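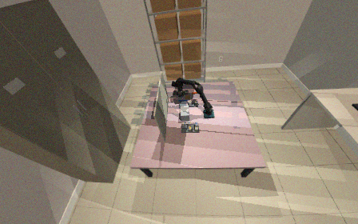 Kulley Questions Stillau's Account of Arm Fault

November 19, 2025 - Kulley, which tests automation software for small manufacturers, today published its review of a fault in the Stillau tabletop arm controller. The review does not support Stillau's claim that the problem is closed.

In October, an arm running the controller at Hiralura's parts shop kept pressing down after its gripper had reached the work surface. The emergency stop was hit and the arm took 12 seconds to release. There were no injuries. Stillau called it a one-time sensor error and sent out a patch.

Kulley rebuilt the job in simulation, with a black arm on a pink table reaching down to a small teal block, and ran it 3,703 times on the patched software. The late release came back in two of those runs. Stillau says a rate that low is "within expectations." It has not said whose expectations, or why a stop command should ever have to wait for a move to finish.

A simulation can't settle what happened on a real shop floor, and Kulley does not claim that it does. Stillau has so far declined to share the original logs, which might.

Until it does, Kulley advises shops using the controller to cut power at the wall before reaching into the work area, and to treat the software stop as a convenience only. Hiralura has taken its arm out of service.

The full review, including settings for the Pathak test setup, is available from Kulley on request.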